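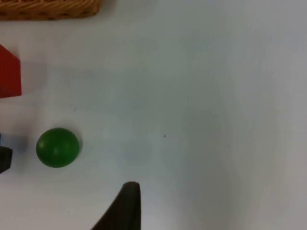
According to the course tutor, the first draft of this report treated loudness and clarity as the same quantity, and the mix comparison had to be redone with levels matched. The version submitted in March follows that correction.

Project report: vocal clarity in dense electronic mixes
Music Production, second year

1. Aim
The project tested whether a short dip in the synth bus, triggered by the vocal, makes sung words easier to follow than a fixed EQ cut in the same range. The test track was "Parden", a house instrumental with one lead vocal, written by our group and released under the group name Skendik.

2. Method
The session held 44 tracks, grouped into four buses: drums, bass, synths and vocals. Two mixes were exported. Mix A used a static cut on the synth bus with a medium bandwidth. Mix B left the synth bus flat and used a dynamic band keyed from the lead vocal, with a fast attack and a release set by ear. Reverb, delay and master limiting were identical. Both files were matched for integrated loudness before playback.

Listening took place at Prundo, the small studio used by the course. Playback was on the near-field monitors, with the subwoofer off. Listeners heard each chorus and typed out the words as they understood them. Order was alternated between listeners. Blank lines were scored as errors, and spelling was ignored.

3. Results
Across all sheets 497 words were scored for each mix. Mix B had fewer errors in both choruses. The gain was larger in the second chorus, where the pad and the lead synth play together. In the verses, with only bass and drums under the voice, the mixes scored the same. 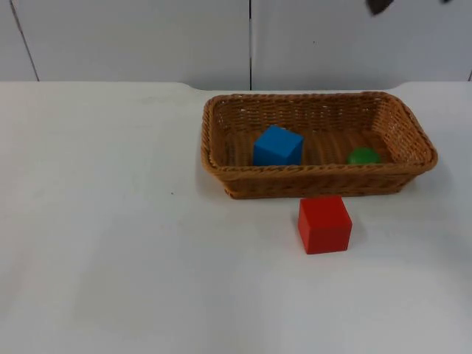

One listener wrote on the sheet that Mix B was easier to understand but less exciting, as the pad seemed to breathe with every line. Two others marked the same passage. The release time was probably too long for the tempo, and the pad had not fully recovered before the next phrase.

4. Limits
Only one singer and one song were used. Several listeners had heard the Yáñez remix of "Parden" at the end-of-term show and may have known part of the chorus. Their sheets were kept in, so error rates for both mixes may be too low.

5. Further work
Repeat with a shorter release and a narrower band. Add a third mix with both treatments at half depth. Use lyrics that no listener has heard before.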